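Kitchen sitters wanted for a tea-towel and table linen swap, Otutgate

Hello! I run Lill, a very small linen shop on the hill in Otutgate, and I'm looking for people who'd like to try out my new tea towels at home through May. I've been weaving and hemming since winter and I've now dried so many of my own plates that I can't tell a good towel from a bad one any more.

You'd get three towels in the post. Use them as you normally would (spills, bread dough, the dog's feet, I don't mind), wash them at whatever heat you usually do, and send me a few lines each week. Moans are very welcome! My last lot shrank terribly and I only heard about it months later from a customer in Prellance. 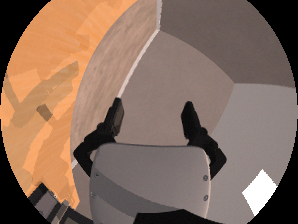 Who I'm after

Anyone over 18 who cooks most days. I'd love a few big, messy households, and at least a couple of people without a tumble dryer. Hard water is a bonus, so if your kettle is furry, please do get in touch.

What you get

You keep the towels, plus a £28 voucher for the shop once your last note is in. I'll cover the postage.

How to join

Drop a card through the door at 123 Trenuria Road or pop in before 3 in the afternoon, and tell me how you do your washing. I'll write back to everyone, though it may take me a little while.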